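Call for Participants: Where Does It Go? A Study of Drawers, Cabinets and Putting Things Away
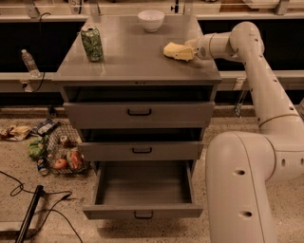 We all have a piece of furniture that collects things. A drink somebody meant to finish, a bowl on its way back to the kitchen, the odds and ends that never got a home. At Trosesau we have been looking at small drawer cabinets for two years now, and we'd love your help with the next part!

The study is called Darkine, and it is about how people tidy. We want to know which drawer you reach for first, what you leave out on top, and whether you can find it all again a week later. There are no right answers (our own office cabinets are a mess).

What you'll do

You come in for two visits of 80 minutes each, one week apart. On the first visit you get a three-drawer cabinet and a box of everyday household items, and you put everything away however you like. On the second visit we ask you to find some of those items again, and then we sit down with coffee and talk it through. People usually have a lot to say about drawers once they get going.

Who we're looking for

Adults of any age, 23 places in all. You can be very neat, very messy or somewhere in the middle. We would especially like to hear from people who share a kitchen or a bedroom, and from anyone who has moved recently. You should be able to bend down to a low drawer, or tell us what height suits you and we'll set things up that way.

What you get

A $475 voucher for the Jääskeläinen furniture store, given at the end of your second visit. We also cover bus fare and parking.

When and where

Visits run through November at the Trorel building, second floor, with the last start time at 8 p.m. for people who work days. The elevator is to the left of the main entrance.

How to sign up

Write to Raimo Hirvonen at the Trosesau front desk with your name, a phone number and the times of day that work for you. Tell him what's in your top drawer at home too, if you feel like it. He reads them all.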